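Demonstration collection (simulation)

Demonstration collection is the stage of imitation learning in which examples of a task are recorded for a control policy to learn from. In simulation, the robot, the objects and the room are computer models, and an operator guides the arm through the task with a handheld controller or a keyboard. Each recorded run is called an episode. It stores the joint positions, the gripper command and the rendered camera views at every time step.

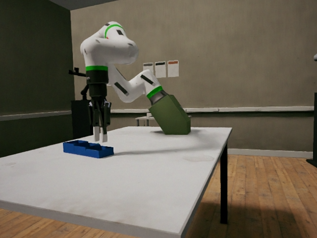

Sorting and placing tasks are common in small collections because the start and end states are easy to check. The Tredus set, assembled by Orest Dovhaniuk and Areti Rallis, contains 2360 episodes of this type. An episode may be divided into approach, grasp, transfer and release. In the approach phase the hand points straight down over the blue compartmented tray, with the white fingertips close together just above its far edge. Operators are asked to keep this part slow, as small errors in height are copied by the trained policy.

Episodes are checked before training. In Tredus, 66 were removed for long pauses or collisions with the tray wall, and 2 more for missing gripper data. The remaining runs were stored with their random seeds so that views could be rendered again under different lighting.

A policy trained on simulated episodes alone may perform poorly on a physical arm. Common remedies include varying textures and friction, or adding a small number of real recordings.

See also: Behavior cloning, Domain randomization, Teleoperation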